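Subject: Re: [Deltham Kitchen] Chopsticks: how do you store them?
Date: 17 Sep 2026
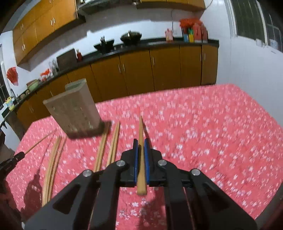

I have opinions on this, which will surprise no one who was subscribed in May for the colander thread.

> We inherited the club cutlery drawer from whoever ran the
> noodle night before us. There are a lot of chopsticks in it and
> most of them don't seem to have a partner. I'd like to move them
> all out to some sort of holder on the table so people can help
> themselves. Is there a right way to do this? Tips up or tips
> down? Do I have to match them all first? And does the holder
> matter, or can I use the Zanetti coffee can?

Taking these in the order they annoy me.

The coffee can. You can use it, and I did for 3 years, but it's light and straight-sided and it goes over the minute somebody pulls out a chopstick at an angle. Everybody pulls out a chopstick at an angle. Get something heavy with a flat bottom. Mine is a grayish brown thing from the Skovville flea market. I paid two dollars for it and was told it was worth eighteen, which I doubt, given the state of the front. If yours narrows toward the base like mine, spread the sticks around inside or it will lean on you. Check that it has holes underneath, too, or at least that you can get a bottle brush all the way down. Water collects in the bottom of these and you don't want to meet what lives there by August.

Matching. Yes, do it first, and do it on a table and not in the drawer. Lay them out in pairs on a cloth, all pointing the same way, thick ends together. Once they're lying side by side you'll see right away which ones are a hair too short or have gone a different color in the dishwasher. I use my flowered pink tablecloth for this. It's a terrible background for pale wood but it's the one that's always on the table, and I'm not ironing another one for chopsticks.

Start with the longest. Don't try to match by color until you've matched by length, or you'll make 17 pairs you're proud of and then find that half of them limp.

Tips up or tips down. Here the list will split, as it did in 2 other threads I can think of. My view is that tips up dries better and tips down is kinder to your guests, who would otherwise grab the end that goes in somebody's mouth. So they dry tips up by the sink overnight, and go in the holder tips down when company's coming. Yes, that means handling everything twice. I've made my peace with it — my husband hasn't.

The leftovers. You'll have some odd ones. They're good for testing cake, staking seedlings and getting the lint out of the sliding door track. They are not good for putting back in the drawer "in case the other one turns up."

One more thing you didn't ask. If any feel fuzzy or have a split starting, throw them out. I know the Dristness wood oil has its fans here and I own a bottle myself, but it won't put a splinter back where it came from.

If you still have the can after all this, I'd take it. Mine rusted.

Marge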